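## 4. Collecting Demonstrations by Remote Control

### 4.1 Task and setting

The demonstrations were collected in simulation with the Bisgaard base model, a wheeled platform with a forward camera and a single arm that stays folded during travel. The task is door approach: starting from an arbitrary pose in a furnished room, the base must reach a stopping pose from which the arm could take hold of the door handle. Opening the door is a separate skill and is treated in Section 6.

Door approach was chosen for two reasons. First, it is easy for a person to show and hard to write down. An operator slows down, swings wide of an obstacle and squares up to the door without being able to state the distances used. Second, our earlier planner failed on this task more often than on any other in the Grurnico room set, mostly in rooms with open-work dividers. A lattice panel returns a mixture of near and far depth readings, and the planner treated the openings as free space.

Operators drove the base through a browser interface built on the Grevton teleoperation server. They saw only the onboard camera view, with no map and no overhead camera. An earlier version of the interface included a floor plan in one corner. It was removed in May after we found that operators steered by the plan and ignored the camera, which produced paths that could not be explained by anything in the robot's own input. A policy trained on such paths is asked to imitate decisions whose cause it cannot observe.

### 4.2 Control mapping

Forward speed and turn rate were mapped to the two axes of one hand stick. Camera tilt was mapped to the second stick and recorded as part of the action. Commands passed through a low-pass filter before reaching the simulated motors, and both the raw and the filtered values were stored. The policy is trained on the filtered values. Training on raw values gave a visible tremor at low speed, where operators tend to tap the stick instead of holding it.

We also tested a form of hand guidance in which the operator dragged a ghost of the base through the room with a mouse. This is the closest simulated counterpart to pushing a real base by its handle. It was faster to learn, but the resulting paths had sharp corners and frequent sideways steps that a differential drive cannot follow. Projecting them onto feasible motion moved the final pose enough to put the handle out of reach in many cases. Hand-guided paths were therefore kept only as a comparison condition and are not part of the main training set.

### 4.3 Procedure

The main set contains 1048 demonstrations, recorded by 7 operators in 19 rooms. Each operator completed a practice block in a room that was not used for training. Start poses were drawn at random and rejected if the base touched an object or if the door lay behind a full wall. Start poses from which the door was partly hidden by furniture or by a lattice panel were kept.

Operators were told to stop when they judged that the arm could reach the handle, and to press a key to end the recording. They received no score. In pilot sessions a displayed score led operators to cut close to panels in order to save time, and the paths became less useful as examples. A demonstration was discarded if the base made contact with anything, or if the operator pressed the abort key. Discarded recordings were stored separately and serve as negative examples in Section 5.3.

No demonstration was trimmed at the start. Operators often paused before the first movement and tilted the camera – a short search phase that we wanted the policy to copy. Pauses in mid-path were also kept, although they add near-duplicate samples. Their weight in the loss was reduced in proportion to their length.

### 4.4 Rooms and view conditions

Rooms were rendered in the Bostia engine at the resolution of the onboard camera, without added smoothing. Fine repeated structure suffers most at this setting. Slats blur together at a distance or at a steep viewing angle, and the policy has to cope with the same loss of detail that the operator faced.

Figure 4 gives a typical view from a room with lattice dividers. The near panel takes up much of the left side, while a second panel at the wall corner is seen almost edge-on and hides part of the area beyond it. The door is closed and its lever handle is in view, although the upper part of the door is not. Open carpet covers most of the remaining view. For a person the choice of route is plain at this point: keep right of the near panel, then turn in toward the door. For a policy with a single-image input, the dark gaps between the slats are a competing candidate for free floor.

We label a view as *divider-adjacent* when a lattice panel overlaps the straight line from the base to the door in the ground plane or lies within one base width of it. Labels were computed from the room geometry and were not shown to the operators. From the divider-adjacent start poses held out of training, we drew 78 for the evaluation in Section 5. The same poses were also driven by the operators, so that policy paths can be compared with human paths from identical starts.

### 4.5 Agreement between operators

Operators agreed closely on the side on which to pass a panel and much less on how widely to pass it. Averaging over such paths is harmless as long as all of them lie on the same side. Where operators split between sides, an average path runs into the panel itself. We handle these cases with a mixture output, described in Section 5.1, and do not remove the minority paths from the data.

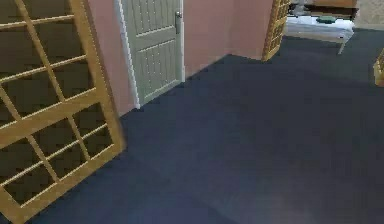
**Figure 4.** Simulated room with lattice dividers and a closed door, used for the door-approach task.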